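Slept badly, up before six. The boiler was making that knocking sound again and I lay there listening to it instead of getting up to bleed the radiator. Did it after coffee. It took all of ten minutes and I have been putting it off since February.

Spent the morning on the bus question. Rivstead is dropping the 70 and folding it into a longer route that goes out past the Derkach warehouses and then back to the station. On paper I lose one stop. In practice I lose the stop at the bottom of my street and gain a walk up the hill with groceries. The notice says the new line will run every half hour until seven and then hourly. The old one was every 20 minutes, when it came.

I went through the figures in the packet. The 70 carried 3346 riders last month, which seems like a lot for a route they are calling underused. They compare it with the downtown loop, and of course it looks small next to that. No mention of how many of those riders are going to the clinic. I would guess a good share of them, going by who gets off there.

Wrote most of a letter at my desk, then cut it in half.

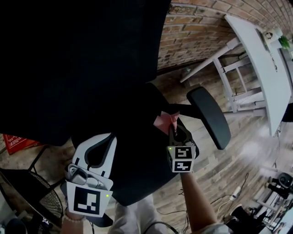 My sister read the draft over the phone with me and thought it was still too long, and that I should put the clinic in the first line and leave the hill out altogether, as everybody in town has a hill. She also said to ask for the evening service back and let the stop go. I don't agree about the stop, but I moved the clinic up.

Lunch was the rest of the soup. Walked to the post office and timed the new route to the stop on the way: 10 minutes going down, and I will not write what it was coming back. Passed the shelter they put up by Makusix. It has a roof and no bench.

Monthly pass goes up too. I will probably buy singles for a while and see what it comes to.

Finished the letter around four. Left the part about the hill in, one sentence. Rain after supper. Need stamps, light bulbs, and onions.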